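Altow support desk
Ticket 480: hand will not pick up a thin printed sheet
Product: Pollura hand, five digits
Site: Wundstead test room
Status: open
Opened: July 18, 2022

Reported problem
We are checking whether the hand can clear soft, flat items from a work surface, the way you would lift a tablecloth before wiping down. The item is a printed fabric sheet with a sofa and windows on it. Rigid items are fine. On the sheet, 9 tries gave 3 lifts. The other times the fingertips slid over it and closed on nothing.
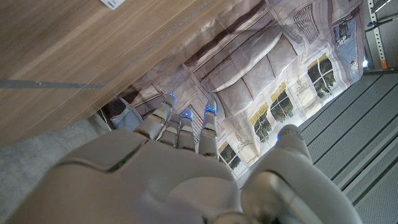
Step 1: Check the fingertips
All five tip lights were blue. Cleaned the tips and repeated the job. No change.

Step 2: Change the approach
Came in palm up, with the fingers low over the sheet, and tried to pinch a crease. Better where the cloth is already bunched, no better where it lies flat. Grip limit left at 700 in the Sikder control panel. Raising it made the sheet slip sooner.

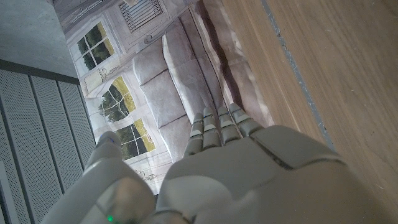
Step 2, palm up, fingers towards the printed sofa. Green light on near the thumb base.

Reply from Altow support
Please send the grip log for one failed try. Thin cloth is not on the supported list yet. A fix for edge finding is planned for October. Until then, leave one corner folded over.

Site reply
Log sent. A person still has to fold the corner, so we have marked this chore as "not yet" on our list. Please keep the ticket open.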